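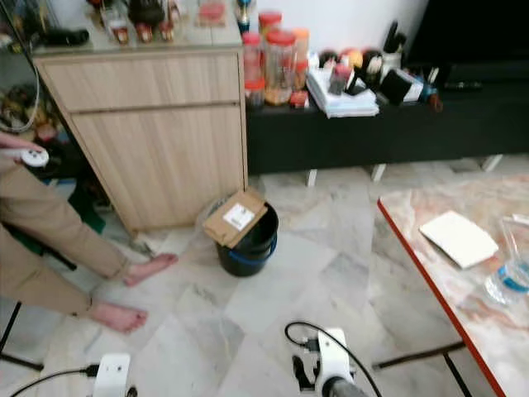 Keep the snacks where people can see them, Aoi Shibata told Divport, and they get eaten on time. That remark is behind Triltik, the firm's new range of clear storage jars, out in December.

Two sizes at launch, 164 shops. Lids in red - more colors to folow. Jars stack up to four high on a cabinet or console top. Spices, nuts, dried fruit, whatever's in the cupboard.

Samples on request, call the Abreu office before Tuesday noon.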